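Heltell block tasks: data card, rules of use

Maintainer: Beril Güler
Last revised March 15, 2023

All 500 episodes are simulated. Please don't quote them as evidence that a policy is safe near people. We've seen that done with other sets and don't believe it.

Ground rules
- Report failed runs with the good ones.
- Keep the 6 held-out seeds out of training. "We only peeked" counts as training.
- A render that looks right proves little - check contact logs before claiming a grasp.
- Label colour and lighting changes in your fork.

Apolinar Escobedo wants a pass mark in rule 2 by May. I doubt one number will help. 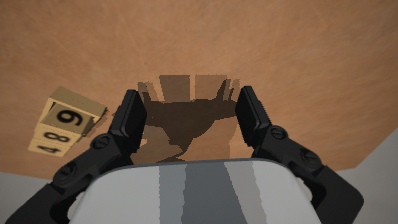 Wrist view, simulated: gripper open, blocks 9, 8 and 4 at left.

Licence terms are in the Vrabec folder.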